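Section 5. Speaker bar: putting it on the table, wiring, first switch-on

Wustbridge hall kit. Notes by Damián Tapia, replaces the old sheet from February. Section 4 (screen and stand) still stands as is.

Before you start

Table up, legs locked, cloth on. Any of the hall cloths will do but pull it flat first, a ruck under the bar makes it rock and then it buzzes on low notes. If the cloth hangs down a long way at the front, fold the extra under. People catch it with their knees.

You need: the bar, its power lead, the sound lead (thin one, in the Tulberg pouch), the Skulomus remote if it's turned up again. If not, carry on, everything below can be done from the bar.

5.1 Placing the bar

1. Lift it out with both hands, one at each end. Don't pick it up by the lead.
2. Lay it down lengthways, light strip towards the audience, button on top.
3. Keep it back from the front edge of the table. A hand's width is plenty.
4. Nothing on top of it. No cups, no papers, no raffle tickets.

Note: if the table is against a wall, pull the table out a bit or the sound goes boomy. Huệ Hồ prefers it right out in the room for the film club, see her sheet in the lid of the box.

5.2 Leads

1. Wall socket OFF.
2. Push the power lead into the bar till it stops. It feels stiff near the end, keep going.
3. Run the lead out to the side of the bar, never across the front.
4. Leave some slack on the table. A few loose loops are fine. Tight coils are not, and don't tie it round the table leg.
5. Sound lead next, from the bar to the laptop or the player. Keep it clear of the power lead if you can.
6. Wall socket on.

CAUTION: leads that drop to the floor get taped down the whole way, not just at the ends. Use the yellow tape. The brown stuff takes the varnish off. 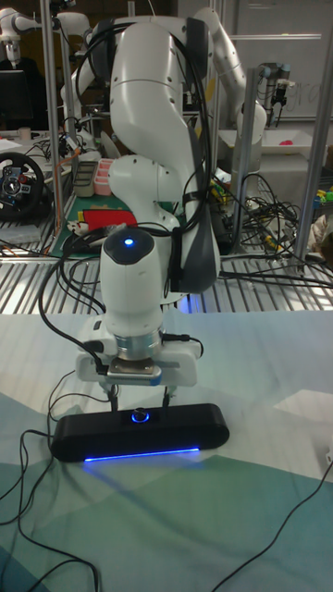 5.3 Switching on

1. Press the round button on top, once. Short press.
2. Wait. It takes a few seconds and makes a small noise.
3. Blue ring round the button and blue strip along the front = on and ready.
4. Turn the volume right down on the laptop before you play anything. Then bring it up slowly.
5. Walk to the back row and listen. Come back, adjust, walk again.

If the ring lights but the strip doesn't, hold the button in for 5 seconds, let go, try again. Still nothing, switch off at the wall and start over from 5.2.

Note: the strip is bright in a dark room. For films, a long press and then two short ones turns it down. Doesn't affect teh sound.

5.4 Pairing a phone (only if asked)

1. Bar on, sound lead out.
2. Press and hold the button till the ring flashes.
3. On the phone, look for TRÌNH 3944. That's ours. The upstairs one has a different number, leave it alone.
4. Tap it. Code is 1000 if it wants one, mostly it doesn't.
5. Ring stops flashing when it's joined.

Phone calls come through the bar as well!! Put the phone on silent. We have all heard enough about Damián's dentist.

5.5 No sound

Check the laptop volume. Check the sound lead at both ends, it works loose at the laptop end more than the other.
Phone still joined from last time? Turn the phone's Bluetooth off.
Crackling: swap the sound lead, spare in the pouch.
Humming: move the power lead away from the sound lead.

5.6 Packing up

1. Volume down, then long press till the lights go out.
2. Wall socket off, leads out.
3. Wipe the bar with a dry cloth. No sprays.
4. Coil the leads seperately, loose, about the size of a side plate.
5. Bar into its sleeve, button side up. Sleeve into box 9, leads on top.

CAUTION: don't stand box 9 on its end in the cupboard. The bar slides down and takes the weight of everything on top of it.

Anything broken or missing, write it in the book and leave the box on the bottom shelf. Section 6 is microphones.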